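The Case for Open Stock

A dinnerware set sold only as a set has a short service life. The first broken piece reduces its count, and the owner of a twelve-piece set with eleven pieces left has two choices: live with the gap or buy twelve more. Neither is good design. I would argue that any maker selling plates and bowls should be expected to sell each shape singly for as long as the line is in production, and to keep replacement stock after it ends.

The usual objection is cost. A single bowl needs its own carton, its own listing and its own picking slot. Fitzgerald Ostrowski, who ran the warehouse at Elenside, put the figure at 112 extra stock lines for a mid-sized range. That is a real expense, but it is a fixed one, and it falls as volume rises. Elenside held 1000 spares per shape and still closed out its Wona line without a write-off.

A second objection is glaze variation. Two firings a year apart will not match exactly. Buyers tolerate this better than manufacturers assume. A table already holds pieces with different amounts of wear, and a small shift in white is hard to find once food is served.

What buyers do notice is a change in diameter. Josstead altered its cereal bowl in September and kept the old name. The new bowls do not nest in the old ones, and the stack leans. A revised shape should carry a revised number, printed on the base.

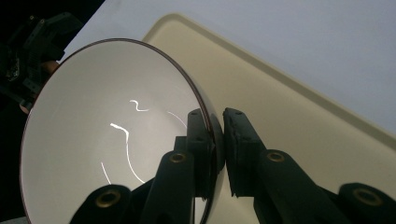
Printing that number costs very little, and it would let an owner order the right part years later without measuring anything.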